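Speaker notes: Getting the papers out of the building
Open government evening, 22 September 2021
Slot: second after the break. Slides are thin on purpose, so talk around them.

SLIDE 1: title

Good evening, thanks for staying through the coffee. I'm going to talk about records requests, and I know how that sounds, but I love this stuff and I hope by the end you'll want to file one yourselves.

Quick show of hands: who has ever asked a public office for a document in writing? Keep them up if you got it. (Wait. Let people look around the room.)

The case I'm using tonight is Drukach. Small town, one bridge, one bus company, and a town council that voted last year to hand the running of that bus company to a private operator called Trisow. Some people thought it was a great idea, some thought it was a terrible one. I'm not here to argue either side. What got me hooked is that for months no one outside the council could read the contract.

SLIDE 2: the vote

The vote itself was public. You can watch it online, it takes less time than making a sandwich. The chair reads the title of the motion, asks for objections, hears one, and calls the vote. The motion refers to "the agreement as attached." The attachment was not in the public packet.

Pause here. Say it again: the attachment was not in the packet.

A lot of people jump straight to scandal at this point, and I'd ask you to hold off. Packets get put together late at night by people with too much to do. I've seen attachments go missing because the file was too big for the website. It might be nothing! But you're allowed to ask, and the law in most places says they have to answer.

SLIDE 3: the first request

So a request went in. Show the text on screen and read it out, it's short: "Please provide a copy of all agreements between the town and Trisow concerning bus service."

It's a perfectly good sentence and it got turned down. The reason given was that the agreement contained trade secrets. The whole thing, cover page included.

(This usually gets a laugh. Don't rush it.)

What I want you to take from this slide is the word "all." When you ask for everything in one go, you make it easy to refuse everything in one go. The second request asked for the same contract but in pieces: the length of the term, the yearly payment, the service schedule, the rules for ending the deal, and the list of people who signed. Each one numbered, each one on its own line.

SLIDE 4: what came back

823 pages! I'm still a little giddy about it. They arrived in one scanned file, sideways, with no index. If you've never read through a sideways contract with a cup of tea on a Sunday, I can recommend it.

Most of it was route maps and insurance paperwork. The part that mattered was short. Two things to point out, and go slowly because the room will be taking notes:

The first is the payment clause. The council had said in the meeting that the cost to the town would stay flat. The contract lets it rise every year, by a formula tied to fuel prices. You can think that's fair, fuel goes up and down and somebody has to carry it. But flat and tied to fuel are different things, and voters were told the first one.

The second is the notice period for ending the deal. It's long. Longer than a council term, so the people who want out might have to get elected twice.

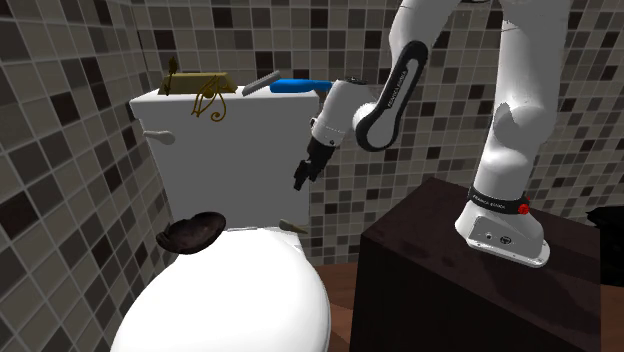
SLIDE 5: how the town reacted

This is my favorite part of the story. A neighborhood group on Karpenko Street printed the payment clause on a single sheet, in large type, with the council's own words from the meeting next to it. No commentary. They made 800 copies and left them at bus stops.

At the next council meeting, 85 people turned up. The room isn't built for that, so the doors stayed open and people listened from the stairs. And the questions were good! They'd read the thing. One person asked which month's fuel price the formula uses, and the finance officer had to go and check. It's September, by the way. That matters more than you'd think, so if someone asks in Q&A, go into it, otherwise leave it.

The council did not cancel the contract. I want to be clear on that, people sometimes remember this as a story where the town won. What they did was agree to publish the yearly payment figure as soon as it's set, and to put every attachment online before a vote. I think that's terrific, and I'd think so whatever my view of the buses.

SLIDE 6: the Gisico comparison

Only if time. Check the clock, need at least 2 minutes.

Gisico is the next town over and did a similar deal. They published the full contract a month before the vote. There was a noisy meeting, a few changes were made, and it passed. The company didn't walk away, and its trade secrets seem to have survived. I like this one because it answers the worry we hear most, that openness scares off bidders. One town doesn't prove the point, so please don't quote me as saying it does.

SLIDE 7: try it yourself

Leave this up during questions.

Ask for a named document if you know its name. If you don't, ask for the list of documents first.
Number your items.
Put a date range on it.
Ask for the format you want. (Sideways scan story again if the mood is right.)
If you're refused, ask which rule they're using, in writing.
Be nice to the clerk. The clerk did not write the contract and very often wants you to have it.

Things that may come up in questions:

Fees. Varies a lot. Some offices charge per page for copies and nothing for email, so ask for email.

How long it takes. The first answer came fast because it was a no. The second took most of the summer.

Can you file if you don't live there? In many places yes. Tell them to check their own state's law before they rely on me.

Was anything blacked out? Yes, bank details and home addresses, and fair enough.

Handout with the sample request is on the table by the door. Remind them twice, they always forget it.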